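The Case for Learning to Fold Again

Folding is the part of laundry most people put off. The washer and dryer do their share in under two hours, and then the basket sits at the foot of the bed until somebody needs a shirt. In the Rulville area, a small home goods shop called Hestby has been running evening classes on the subject since September, and they fill up.

The class costs 10 dollars and covers towels, T-shirts, fitted sheets and what the handout calls "soft pieces," meaning anything too thin or slippery to hold a crease. Soft pieces take up most of the evening. A bath towel will stay where you put it. A sheer curtain slides over itself, and by the third fold the edges have drifted apart.

The advice starts with the table. It should be smooth, clear and a little wider than the item being folded. A bed is too soft, and a rough tablecloth grabs at fine fabric. Pale surfaces are fine for colored cloth but harder going for white and see-through material, where the edge is easy to lose. The Hestby handout suggests finding that edge with your fingertips and following it to a corner before you try to fold anything.
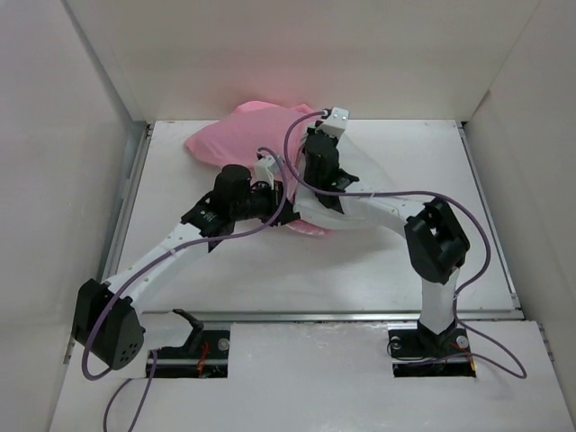 Sorting comes next. Two fabrics of different weight should be separated before either one is folded, even when they came out of the dryer in a tangle. Pull the heavier one flat first and leave the light one to the side. Pinch at the corners – never in the middle, where the cloth bunches into pleats that then have to be smoothed out by hand. Lift, let it hang for a second, and lay it down with the far edge touching the table first.

After that it is halves and thirds. Napkins and pillowcases go in half twice. Shirts go in thirds lengthwise, then in half, then in half again so they stand up in a drawer. Sheer panels are best rolled around a cardboard tube, with the hem on the outside.

The shop keeps a tally of sign-ups on a chalkboard by the register. On 2019-11-12 it stood at 715, counting the sister store in Plulville, which has the bigger back room and takes the overflow. Both stores also sell the Nyitrai folding board, a hinged panel that gives every shirt the same width. It works well on cotton and poorly on anything slick, and the class gets along without it.

People who have taken the class tend to keep one or two habits and drop the rest. The towel fold seems to last. The fitted sheet method, which takes eleven steps on the handout, mostly does not, and plenty of those sheets still end up in a ball on the top shelf of the closet.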